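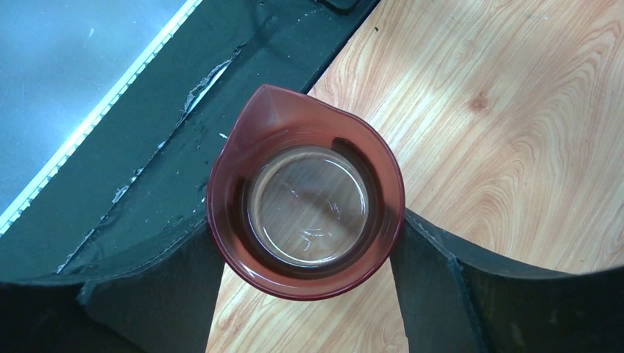

Truteter: wall texts from contemporary art and design shows

Data card, revised 19 May 2022

What is in it

1,436 wall texts and room introductions, typed out from exhibitions of contemporary art, installation and product design. They come from 113 shows. English only; where a venue hung two languages side by side, we kept the English and noted the other one in the field second_language.

The collection was put together by Kevser Keskin and Valentin Lungu at Edton. Nelu Stanciu wrote the cleaning scripts. Ayane Matsuda checked the transcriptions and is the person to thank for the commas.

Why it exists

A claim gets repeated a lot in museum circles: wall texts have become shorter, friendlier and easier to read. We wanted to test that and found no usable set of texts to test it on. We are still not convinced the claim is true. Please don't cite this collection as evidence for it, whatever you have read in the press note.

Fields

text_id: a plain number, no meaning
show_id: links to shows.csv
room: as numbered by the venue, blank if the venue didn't bother
text: the transcription, line breaks removed
kind: intro, object, artist, sponsor
signed: yes or no
second_language: language name, or blank
notes: free text, often grumpy

What to be careful about

The kind field is weaker than it looks. Two of us labeled 60 texts separately and disagreed on 8 of them, nearly always over whether a paragraph was about the artist or about the object. With immersive installations the line hardly exists. Treat any result that depends on that field with suspicion.

Shows were picked by where we could get to and who answered email. That is not a sample of anything. Big venues with press offices are overrepresented, and artist-run spaces are thin.

"Readability" scores are not included. Vasilică Vlad computed three kinds for an earlier release and they ranked the same texts in wildly different orders — we took them out. If you add your own, say which formula you used.

The word "immersive" turns up so often in the intros that it will swamp a simple word count. Filter it or live with it.

Known errors

Texts from the Tănase rooms lost their italics, so artwork titles run into the sentence. Sponsor paragraphs from Dimari were typed twice and only partly removed. Room numbers in that show are also unreliable.

Use

Free for teaching and research. Wall texts belong to the people who wrote them, and many are unsigned, so ask the venue before reprinting one in full. Corrections go to Kevser, with the text_id and the line you think is wrong.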